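Preltero – fichas de mantenimiento de muebles

Versión del 25 de abril de 2023

Preltero reúne 2,647 fichas breves, escritas en español, sobre el cuidado y la reparación de muebles domésticos: sillas, taburetes, mesas, estanterías y camas. Cada ficha trata una sola avería o tarea e indica las herramientas necesarias.

Contenido

fichas.csv – una fila por ficha, en UTF-8, con punto y coma como separador.
glosario.csv – 200 términos con sus variantes regionales (banqueta, banquillo, taburete).
cambios.txt – historial de correcciones.

Campos de fichas.csv

id: número de la ficha.
mueble: categoría general.
tarea: apretar, encolar, lijar, nivelar, sustituir, limpiar.
dificultad: 1 o 2.
texto: instrucciones, 500 palabras como máximo. 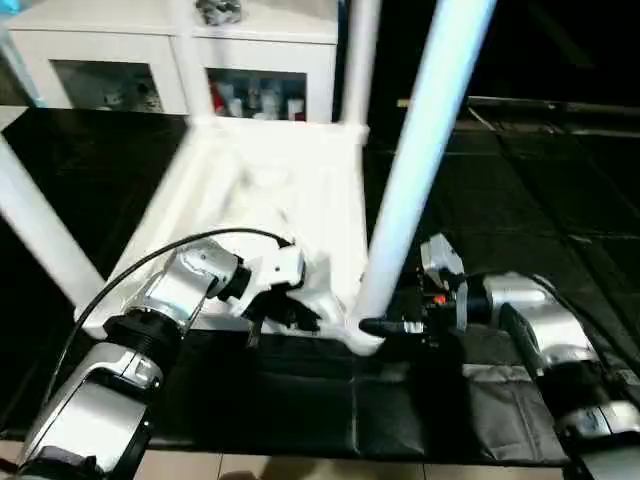
Las fichas con dificultad 1 se resuelven con herramientas manuales. Las de dificultad 2 piden taladro, sargentos o tiempos de secado largos. El valor lo asignó quien redactó la ficha y lo revisó otra persona; cuando no coincidían se dejó el más alto.

Procedencia

La mayor parte de los textos viene de los cuadernos del taller Lebrun, transcritos a mano. El resto se redactó para el proyecto. La unificación del vocabulario es obra de Xiaoqing Xiong, que también mantiene el glosario.

Limitaciones conocidas

Hay pocas fichas de tapicería y ninguna de muebles de exterior. Las medidas están en milímetros, salvo en algunas fichas antiguas de tornillería – se corregirán en la versión de junio. El campo tarea admite un solo valor, aunque ciertas reparaciones combinan varias.

Licencia

CC BY 4.0. Las correcciones se envían como incidencia en el repositorio, con el id de la ficha en el título.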